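Este site usa cookies para melhorar a navegação. Ao continuar, você concorda com a nossa política de privacidade. Aceitar | Recusar

Galeria: manipulação com dois braços na bancada Nostier

23 de setembro de 2020

Reunimos nesta página o material da etapa de conectores do projeto Laryea, que estuda como dois braços robóticos podem dividir uma tarefa de montagem ou desmontagem de placas eletrônicas. Um braço segura a peça e o outro trabalha nela. A divisão parece óbvia para quem faz isso com as mãos, mas traz dificuldades de controle quando os dois manipuladores têm rigidez diferente e cada um mede a força no próprio punho.

O método que testamos, chamado internamente de Dremden, usa um único controlador de impedância para o par. O braço de apoio não fica travado em posição: ele cede alguns milímetros na direção em que o outro puxa ou empurra e volta ao ponto de partida quando a força cai. Com isso, o esforço sobre o conector fica dentro do limite que definimos para a placa, mesmo que a estimativa de pose tenha algum erro.

A tarefa mais difícil do conjunto é a dos cabos finos. O feixe se dobra, muda de forma a cada tentativa e esconde parte do conector da câmera. Por isso a garra pega os fios perto da extremidade e mantém uma leve tensão enquanto o segundo braço segura a placa pelo lado oposto.

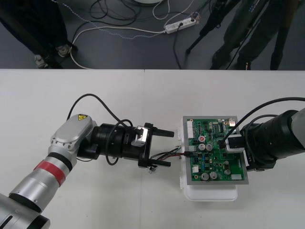

A tensão no feixe serve também como medida. Quando ela sobe sem que haja deslocamento, o controlador entende que o conector ainda está preso e muda o ângulo de tração em passos pequenos. Na primeira versão esse passo era fixo e o sistema insistia demais na mesma direção. Agora ele depende da resposta dos dois sensores de punho.

Fizemos 148 tentativas com o método completo, em 12 configurações iniciais da placa. Em 13 delas a execução foi interrompida pelo limite de força, quase sempre com a placa girada em relação ao eixo do braço de apoio. Nas demais, o ciclo foi até o fim sem intervenção do operador. Repetimos a série com o braço de apoio rígido, para comparação, e as interrupções foram bem mais frequentes. A tabela com as duas séries sai junto com o relatório, em outubro.

Algumas observações sobre a montagem, para quem quiser repetir o experimento:

A calibração entre os dois braços foi refeita no início de cada sessão. Uma diferença pequena entre as bases já aparece como força lateral na placa e atrapalha a leitura.

Os dedos planos funcionaram melhor do que os dedos com ranhura que usamos no começo. A ranhura segurava bem um fio isolado, mas beliscava o feixe e deixava os fios desalinhados.

A suíte Mandden, usada para gravar as trajetórias, registra posição, força e abertura das garras no mesmo relógio. Antes disso perdíamos quase 3 horas por sessão alinhando arquivos à mão.

O que ainda não fazemos: reconhecer sozinho o tipo de conector. Hoje o operador escolhe o modelo em uma lista antes de iniciar o ciclo, e um conector com trava lateral exige outra estratégia, com um movimento de pressão antes da tração. Essa parte está em desenvolvimento e ainda não entrou na contagem.

Os registros de força das duas séries podem ser pedidos pelo formulário de contato do laboratório. Indique a configuração inicial desejada, porque os arquivos completos são grandes e enviamos cada configuração em separado.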